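25 de marzo de 2020

# Sellador Lazarević para piedra natural, base disolvente

Versión revisada: envase de un litro, tapa roscada, sin dosificador. Precio pagado en el almacén de Prirkside: 3975 dinares. Aplicado sobre una encimera de mármol apomazado de 1840 mm de largo y sobre los recortes sobrantes de la misma plancha, que se usaron para los ensayos de mancha.
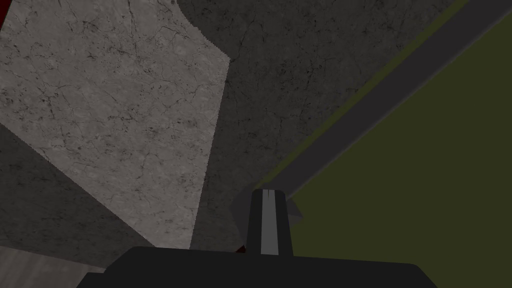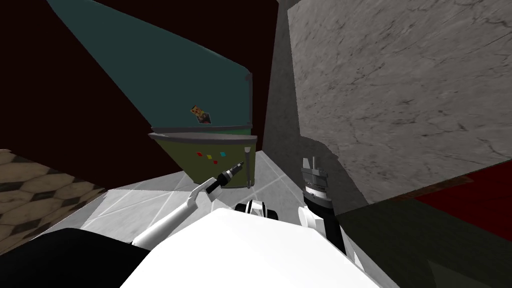

*Veteado en gris claro y en gris oscuro, primera imagen; armario verde, segunda.*

## Preparación

La ficha técnica pide piedra limpia, seca y sin restos de cera. Se limpió con detergente neutro, se aclaró dos veces y se dejó secar dos días con la ventana abierta. Krum Atanasov, marmolista en Bralusau, recomienda alargar el secado en los mármoles claros, porque la humedad retenida deja un cerco que luego queda bajo el tratamiento. En los recortes no apareció ningún cerco.

## Aplicación

El producto es muy fluido. Con brocha gotea por el canto; con paño de algodón sin pelusa se controla mejor. El fabricante indica dos manos con media hora entre ellas y retirada del exceso a los diez minutos. La retirada es el paso delicado: pasado el cuarto de hora, el residuo se vuelve pegajoso y hay que reblandecerlo con más sellador. Ocurrió en la zona del fregadero, donde quedó una banda mate que solo se ve a contraluz.

El olor es intenso durante la primera tarde. Conviene mascarilla con filtro para vapores orgánicos. Los guantes de látex se deforman; los de nitrilo aguantan.

La encimera no se usó hasta pasadas 76 horas. La etiqueta permite el uso ligero al día siguiente, pero no define «ligero».

## Ensayos de mancha

Se depositó una gota de cada líquido sobre un recorte tratado y otro sin tratar, con veinte minutos de contacto y secado posterior con papel.

| Líquido | Sin tratar | Dos manos |
|---|---|---|
| Agua | Oscurece, se recupera | Sin cambio |
| Café | Mancha visible | Sin cambio |
| Aceite de oliva | Mancha profunda | Sombra leve |
| Vino tinto | Mancha y mate | Mate, sin color |
| Zumo de limón | Mate | Mate |

El resultado con limón es el esperable. Un impregnante reduce la absorción y no impide el ataque ácido al carbonato. El envase lo advierte en letra pequeña, en la cara posterior; el folleto comercial no lo menciona.

Con aceite, la sombra persistió una semana y después se atenuó. Un tercer recorte, con 4 manos, no mostró sombra, aunque el tono de la piedra subió ligeramente. Quien quiera conservar el gris original debería quedarse en dos.

## Comparación con Hirkcombe al agua

Ankica Dimitriou prestó medio envase de Hirkcombe, que usa en un suelo de caliza. Huele poco y se limpia con agua. En el mismo mármol resistió igual el café y bastante peor el aceite: a los veinte minutos la mancha ya había penetrado. Para un baño sería suficiente. En cocina, Lazarević.

## Pendiente

Repetir la prueba de aceite en junio, sobre los mismos recortes, para comprobar la duración. El fabricante habla de tres años en superficies horizontales sin indicar método de medida.

## Valoración

- Protección frente a aceite y café: buena.
- Protección frente a ácidos: ninguna.
- Facilidad de aplicación: media.
- Documentación: incompleta. Falta el consumo por metro cuadrado.
- Envase: mejorable. La rosca se pega si no se limpia antes de cerrar.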